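The Box Under the Stairs
Sorting a shared kitchen's worth of trays, one carton at a time
May 2019

The old cannery building in Kemville has a lunchroom that feeds whoever is working there on a given day. Twelve small outfits rent space under its roof, and for years each one bought its own dishes. When a tenant moved out, the dishes stayed. By last winter the storage closet under the stairs held cartons that had not been opened since the Stekcombe bakery left, and the door no longer closed.

The tenants decided to empty it before the lease renewal in July. I rent a desk on the second floor, and I went down to help on the first evening because I wanted to know what had become of my casserole dish. It took four evenings in the end. My dish was in the second carton, with somebody else's name taped to the bottom.

The rules were simple. Anything chipped went out. Anything with a name on it was set aside for two weeks. Everything else was washed, dried and sorted by what it was for, and then we argued about how much of it a lunchroom needs.

Mugs were easy. People are attached to one mug and indifferent to the rest, so we kept 30 and gave the others to a church sale. Glass storage jars took longer. Half had lids that fit nothing, and matching them used up most of an evening.

Compartment trays were the surprise. The canteen supplier Tawfik used to deliver to the building, and it left its metal trays behind when the contract ended. Other tenants had bought similar ones from Brilis, a restaurant supply store on the county road. The two kinds look alike on a shelf but they don't nest. Put one on top of the other and the stack rocks. We had 61 trays, and at first nobody wanted them.

What changed our minds was the price of paper plates. The lunchroom account showed $2,998 spent on disposable plates and bowls over three years. A metal tray with dividers does the job of a plate and two bowls, goes through the dishwasher, and can be dropped on a concrete floor without much harm. It makes a racket when it lands. We kept all of them, which meant finding a place to put them that wasn't the closet. 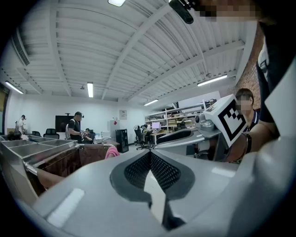
Sorting goes better out in the open than in a closet. We worked in the big room, with its brick and its long fluorescent lights, where you can walk around a pile and see what is in it. A brown cardboard box makes a decent temporary counter, and silver trays can sit on top of one while you decide where they belong. Keep a cloth within reach, like the pink one draped beside the trays, and wipe each piece before it goes into a stack. Grit between two trays will scratch both.

The trays now live on a low shelf by the serving counter, Tawfik on the left and Brilis on the right, in stacks no higher than a forearm. Cups are above them. Serving spoons went into a drawer that used to hold takeout menus, and the menus went into recycling.

The closet holds a mop, a bucket and folding chairs. Its door closes. A carton of unmatched lids is still sitting on top of the refrigerator, and it will probably be there in July.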